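Ostov Household Handling Project
Progress report to the Wosex Fund, second period
Prepared by Bhavana Poojary, project lead

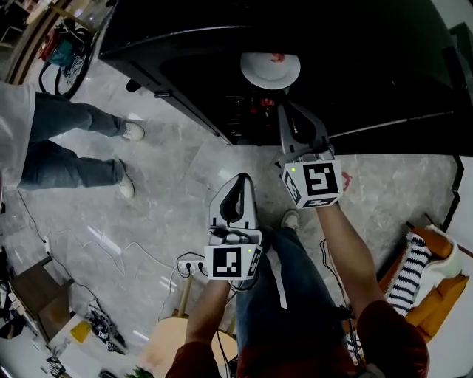

Hand-held grippers in use at the black cabinet, with a plate on top.

1. Summary

The main event of this period was the open day on Tue 4 May. We had promised one public demonstration before the end of the second period and this was it. There were 70 places and all were taken. Visitors came in small groups, watched a demonstration with the hand-held grippers, and those who wanted to could try a pair themselves.

Recording is ahead of plan. We had 1,246 usable recordings at the close of the period. The policy training work is behind plan by several weeks, for reasons given in section 4. Spending is within the approved budget and we are not asking for any change to the total. We are asking for one change to the equipment line, described in section 6.

2. The open day

The day was split into a morning for invited guests and an afternoon for the public. The invited guests were mostly from care providers and two appliance repair firms, plus the people from Zemport who supply our mounting parts. The afternoon was open to anyone who had signed up through the website.

Each session ran for 40 minutes. We began with a short talk on why the project collects its data with grippers held by people. Then an operator worked through a set of household tasks with one gripper in each hand. After that the visitors could ask questions and take a turn. The talk was too long in the first two sessions and we cut it down for the rest. People wanted to hold the equipment, and they asked better questions once they had.

The tasks shown were picking up and placing a plate, opening and closing a door by its handle, and reaching into a low opening with one hand while the other stayed clear. The third one is the hardest to do well. The operator has to judge the depth of the jaw without seeing the tip, and new operators tend to bump the upper lip of the opening. We left it in the program all the same, as it is the task the care providers had asked about in November.

We had planned to show a replay of a recorded task on the Yu arm at the end of each session. This was done in the morning sessions only. In the afternoon the arm reported a fault at startup and we took it out of the program. It has since been traced to a loose connector and repaired.

3. What visitors told us

We handed out a one-page form and also took notes. The points that came up most often were these.

Weight. Several visitors said their wrists were tired after a few minutes. Our own operators say the same about long shifts, and we now limit a recording block to half an hour.

Cables. People did not like having cables trailing from the grippers while they worked, and a few were worried about stepping on them. We kept someone standing by during each turn to keep the cables clear. A battery version is possible but would add weight, so the two complaints pull against each other.

Markers. The printed markers on the cubes drew a lot of questions. Most people took them for some kind of product code. A short explanation that they let a camera work out where the gripper is and which way it is turned was enough for nearly everyone. We will put this on a small card for next time.

Privacy. Guests from the care providers asked what happens to video recorded in people's homes. We explained the consent form and the deletion process. One provider has asked for a written version that can be shown to residents and their families, and we have agreed to send it.

Jobs. Two people asked whether the system was meant to replace home care staff. We said that the project covers fetching, placing, and opening, and that there is no work in it on personal care. I think this answer was accepted, but it should be in the opening talk from now on.

4. Progress against the work plan

Recording of tasks: ahead of plan. The plan allowed for slower work while new operators were trained, and they picked it up faster than we expected. Quality is more uneven than quantity. Recordings where a marker is hidden for more than a moment have to be thrown out, and these are mostly two-handed tasks in tight spaces.

Marker tracking: on plan. The new cube mounts hold their position better than the first batch did. Calibration at the start of a shift is still done by hand.

Policy training: behind plan. The work depended on a software hire who started later than agreed. The first training runs have been done on plate handling only. We will report results when there is something to compare them against, which should be in the next period.

Public demonstration: done, as described above.

5. Problems and risks

The largest risk is still the training schedule. If the first full runs are not finished by the middle of the next period, the evaluation in real homes will have to move back. We have spoken to the households on our list and most are flexible on dates.

The second risk is wear on the gripper jaws. Two were replaced this period and we have few spares left. The supplier has quoted a longer delivery time than before.

No one was hurt at the open day and nothing was damaged. A visitor did lose a parking space to our delivery van and wrote to us about it – we have replied.

6. Request

We ask the Fund to let us move the unspent part of the travel line into equipment, to pay for spare jaws and a second charging and storage case. The amounts are in the budget sheet sent with this report. We would need an answer before placing the order with Zemport.

7. Next period

Full training runs on plate handling and door opening.
Written privacy note for care providers.
Trial of a lighter gripper body, if the parts arrive.
Selection of households for the first evaluation.
A smaller demonstration for the care providers who could not attend, date to be agreed.

Questions on this report can be sent to me at the project office.

Bhavana Poojary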